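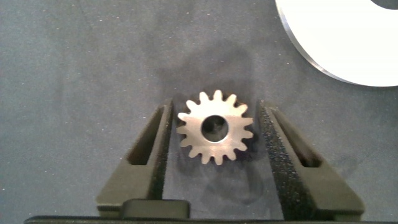
Saturday, late morning

Gear sorting, second go. I've got the blue-gray cloth down on the bench again and I'm keeping it there, because small spurs on bare benchtop skate off the second you breathe near them (I spent half of last week on my knees with a flashlight!). On the cloth they stay put, and the pale metal shows up nicely.

Today's lot is the sixteen-tooth ones from the Fung drawer. Shuk-fan's old list says 171 in total, and I logged 117 before lunch, so either the rest are in the Ovance box or somebody's been raiding us. Yu-ting, if it was you for the Wuvisum gearbox, that's fine, just write it down please!

How I'm doing it: gear flat, face up, look at the teeth, look through the bore, flip, same again. The teeth have rounded tips, so I'm trying not to mark one down as worn when it's only the shape. I got that wrong on 4 of them first time through and had to fish them back out of the reject tray, grr.

Bores are the slow part. The bright rim on the inside wall fools me every time, I keep thinking I've found a burr and it's only the light. Moving the lamp over helped a bit. The pin gauge settles it anyway, so gauge first, squint later.

Rejects so far: 11, all bagged and on the shelf over the vise. Shuk-fan wants to see them before they go in scrap.

Still to do: Ovance box, fresh labels, and find the lid for the little tray.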